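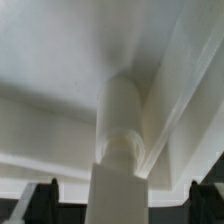

Attachment 1 to ticket 808: white post and collar, looking up

Ticket 808
Product: Sternia label printer, used with Brillisel Stock
Submitted by: Sadano Seeds, packing room
Subject: Labels creep down the roll a little more with each one
Status: Resolved

Customer, 9:10 a.m.
Good morning, and thank you in advance to whoever picks this up. We are a small seed company and we print our own packet labels, the little ones with the variety name, the sowing months and the lot number. We have had the Sternia for two seasons now and been very fond of it. Our trouble is that the print has started sliding down the label. The first one comes out perfect. By the tenth the lot number is close to the bottom edge, and by the time we get to 50 it has gone over the gap and onto the next label, so we have a packet of beets with half of somebody else's lot number on it.

I have turned the printer off and on, cleaned the roller with the wipes that came in the box, and moved to the other USB port on the computer. I also went through the label template in Brillisel line by line, and I can't find anything that looks changed. We are coming up on our July order for fall greens and I would dearly love to have this sorted before then. We have a new roll of 2,000 on the printer and I hate to feed it all into the trash!

Support, 9:42 a.m.
Good morning, and thank you for such a thorough write-up – it saves us both a lot of back and forth. When the first label is right and each one after it is off by a bit more, the printer and the software usually disagree about how long a label is. The error is tiny each time, but it adds up.

Could you tell me two things, please? First, is the new roll the same brand as the old one? Second, when you press the feed button on the printer once, with nothing being printed, does it stop neatly at the gap?

Customer, 10:25 a.m.
It is a different brand, yes. We always bought the Sternia rolls, but our supplier was out and sent Kohlhase ones as a substitute. The box says they are the same size. I held one of each up to the window together and I couldn't see any difference, but my eyes are not what they were.

I pressed the feed button a good many times. It stops a hair past the gap, then a hair more past the next one. So it does it with no printing at all, and I suppose I can stop blaming the template. I had rather worked myself up about that template.

Support, 10:50 a.m.
You can leave the template in peace, I think. That feed button test is very helpful. It sounds as if the printer is measuring out a fixed length instead of looking for the gap. There is a sensor under the roll that ought to find the gap every time, and it has to be taught what a new brand of backing paper looks like. Some backing papers let more light through than others.

Please try the following:

1. Open the lid and check that the labels run under both of the guides.
2. Close the lid and hold the feed button down until the light blinks 2 times, then let go.
3. The printer will push out a few blank labels while it measures. Let it finish by itself.
4. In Brillisel, open Printer Setup and make sure Media Type says "Labels with gaps". If it says "Continuous", change it and save.
5. Press feed a few times and see where it stops.

Customer, 11:35 a.m.
Well, step 4 was interesting. It said "Continuous". I am fairly sure I did that myself in the spring, when we printed the long shelf strips for the shop, and never put it back. With the old rolls we seemed to get away with it, or else our runs were so short that it didn't show.

I did the blinking light business as well. It pushed out several blanks and then stopped, and now the feed button lands right on the gap every time. I am printing a run of 50 kale labels as I type.

Customer, 11:48 a.m.
All the kale labels are straight, last one the same as the first. I am so pleased! Is there any way to keep the shelf strip setting separate, so that I don't do this to myself again next spring?

Support, 12:15 p.m.
Wonderful news. Yes, there is. In Printer Setup choose "Copy printer", call the copy something like Shelf Strips, and set only that one to "Continuous". When you print a strip, pick the copy from the list. You will still need to hold down the feed button after you change the roll, as both copies share the one sensor.

I'll leave the ticket open until the end of the afternoon in case the larger run shows anything.

Customer, 3:20 p.m.
The copy is made and named. We have done chard, mustard and two kinds of lettuce since lunch with no trouble, so please go ahead and close this. Thank you for being so patient with me.

Support, 3:31 p.m.
Closed as resolved. Cause: media type set to "Continuous", gap sensor not calibrated after change of label brand. Good luck with the fall greens!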